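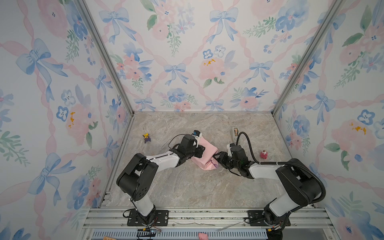

Josiane Lefèvre writes that the wrist cable on her cell at Lurnatcombe has failed twice at the same point, and asks whether a longer cable would cure it. In most cases it will not. The workshop recommends the following care for a two-arm wrapping cell.

Switch off both arms before touching any cable. An arm that loses power may drop, so support the forearm with one hand.

Move each wrist by hand through its full turn and watch the slack. The cable should form a loose arc at every position. If it pulls straight, release the nearest tie and feed through more length. Ties should hold the cable without pinching it.

Check the bolts of both mounting plates every two weeks. A plate that has shifted will show first as uneven folds at one end of the package — tighten the bolts before changing any program.

Wipe the gripper fingers with a dry, lint-free cloth. Tape residue collects at the tips and will lift thin paper. Solvents are not to be used on the camera housings.

Brush dust from the cable duct and see that each connector is fully seated. Connectors from Bileck and Domden look alike but must not be mixed.

Record the work on Form 239, with the date and the arm concerned. Replacement ties are issued in packs of 5.

Revised 15 August 2019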